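Last updated 28 December 2020

Filed under: Talks & Slides, Automation, Home

CAN IT PUT THE GAME AWAY? Speaker notes, long version

Start without the title slide. Ask for hands: who has a machine at home that does a whole chore, start to finish? Somebody will say dishwasher. Good. Ask who loads it. Wait for the laugh, then ask who unloads it, and who scrapes the plates first.

Say who I am. Zineb El Ouafi, eleven years fixing packaging lines, now I mostly get called in to tell people whether they should buy the thing. Usually I tell them to wait. I don't sell machines and I don't sell against them.

First point. Keep it slow. A chore has edges, and the machine almost always does the middle. The washer washes. It doesn't find the sock under the bed or notice that the red shirt is new. When a salesperson says "it does laundry," ask where it starts and where it stops.

Dreselix story. Small shop, mixed parts, wanted an arm to empty bins onto a belt. The demo was fine. Same part, same bin, same light, and it ran all morning. Then they put in the bins they really use, with two sizes mixed and a bit of oil on everything. I watched 50 picks with the owner. He stopped looking at the arm after a while and looked at the man whose job was to reach in and straighten things. That man had been hired after the arm. (Pause here. Don't explain it.)

Don't get into the price unless asked. If asked: the arm was the cheap part.

Second point, demos. I've got nothing against demos, I've given plenty. But watch the clock and watch the hands. Is the video sped up? Who set the table? Who clears it between tries? If the person in the room moves things back each time, then that person is doing half the job, and the half with the judgment in it.

The Luningate brochure says 1408 cycles without a fault. Read it out. Then ask what a cycle was. I asked in April and got a very polite email telling me a cycle was "one completed motion." Closing on air is a completed motion. I still don't know if anything was in the fingers.

If the room is mostly shop people, do Vasilakis next. If it's mostly home people, skip to the board game.

Vasilakis: bakery supply, folding cartons by hand. They bought a folder, a plain old single-purpose folder, no camera, no learning. It does 800 an hour and has done since it was bolted down. I put this in because people hear me and think I'm against machines. I like that folder very much. It does one thing to one shape of cardboard, and if you change the carton you call someone and lose an afternoon.

Third point, the board game. I use this because everybody has done it and it looks like nothing. Think of chess or checkers, end of the evening. A kid of six can clear it. Pieces are small, they stand close together, and pale ones on pale squares are hard to see even for me without my glasses. You pick one up without knocking over its neighbor. You put it in a box or a tray that may have been left at any old angle. Then you do it again until the board is bare, and you notice if one rolled off.

Ask the room which part of that is hard. They'll say the fingers. Fingers are hard, yes. Knowing you dropped one is harder, and knowing when you're finished is the part I'd want to see before I wrote a check.

Two arms help, in theory. One holds, one picks. In practice they also have to stay out of each other's way, and on a small table that uses up a lot of the time. Ask any two people trying to make a bed in a hurry.

Sukard question will come up, it always does - "but they say next year." My answer is that I've kept a folder of next years since my first job. I'll change my mind on the day I see one clear a table it hasn't met before, set by someone who doesn't work there, at normal speed, with the lid put on at the end.

Leave ten minutes for questions. Put the last slide up while they talk and leave it there.

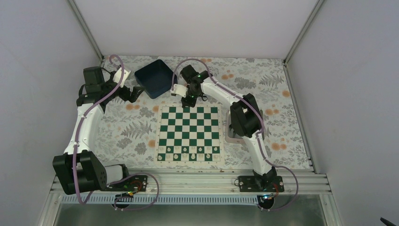

If nobody asks anything, go back to the dishwasher and ask who puts the knives in point down.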